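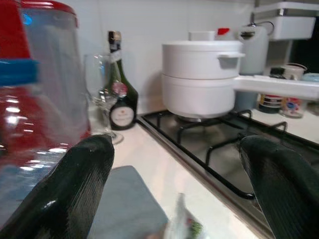
Trundon Business Supply -- Small Business Forms & Records Department

14 Shares 3 Comments

I've been setting up new business owners with their paperwork for a good while now, and the thing I get asked for most is a simple way to keep all those registration papers in one spot. So I'm really happy we now carry the Melent 303 Records Kit!

I keep one at my own desk (I have a little side business, just me and a mailbox) and it's made tax season a lot less of a scramble. It's a hard-cover binder with 12 tabbed sections, and the tabs come already printed: registration, licenses, sales tax, payroll, bank, insurance and so on. A couple are blank so you can write in whatever you need. Mine say "lease" and "stuff to ask about."

You also get a pad of owner information sheets. You write down your business name, the address you registered under, your account numbers and the dates things come due. I fill mine out in pencil -- my due dates have moved on me before. The zip pouch in the back is for receipts, and it holds more than I thought it would, though if you stuff it really full the cover won't lie flat.

If you have employees, take a look at the Melent 307. Same binder, same tabs, but it's wider and adds a payroll log and a set of sleeves for signed forms. I wouldn't bother with it if you work alone. You can buy the payroll log by itself later on and it snaps right into the 303.

The covers come in navy or gray. We had a green one too, but it sold out in April and I don't think we're getting it back. Sorry, green people!

Refill sheets are made by Ryu and come in a box of 1,000, which is a lot of paper for one person. Our Narkbridge store will split a box if you ask at the counter, but we can't do that on orders we ship.

One thing I do want to say: the kit doesn't file anything for you, and it doesn't include any government forms. You still have to apply for your tax numbers and permits yourself. It just gives you somewhere to put them when they show up -- and somewhere to look when the bank wants a copy.

Both kits are in stock as of July 2012. Returns are fine if the sheets are still wrapped.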